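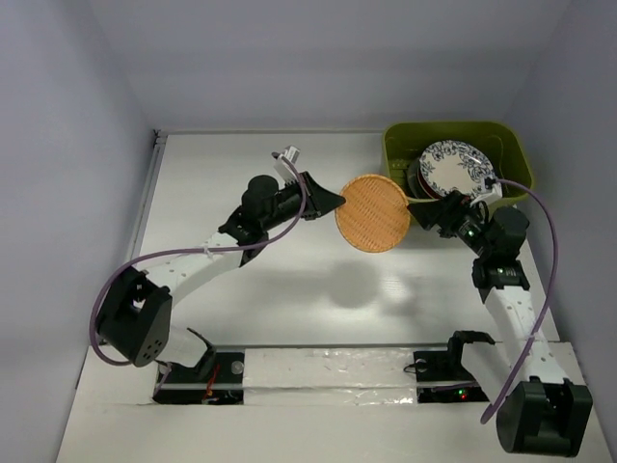

Woven disc held above a white tabletop, with its shadow below.

Slide 4. Monitor mixes in small rooms

Start with the Lirkine date in March. Capacity 358, stage depth shallow, drum kit against the back wall. Mwaipopo played as a four-piece with two wedges and no side fill.

Vocal mic was open for the whole set. First feedback at 900 Hz during line check -- narrow cut on the wedge send, leave front of house alone.

Iraís Bañuelos asked for less bass guitar in her wedge. We raised the high-pass on that send before touching the fader. She kept that mix through all 17 songs.

Play clip 3 (board recording, no audience mics). Point out cymbal bleed in the second chorus.

Slide 5. Changeover

Support act's mixes saved as a separate scene. Input list from Macario Medrano was missing the keyboard DI; patched at the stage box, then relabeled.

Credit Amanuel Tsegaye for the stage plot. Copies are on the side table.

Skip slide 6 if short on time. Questions go after the second clip.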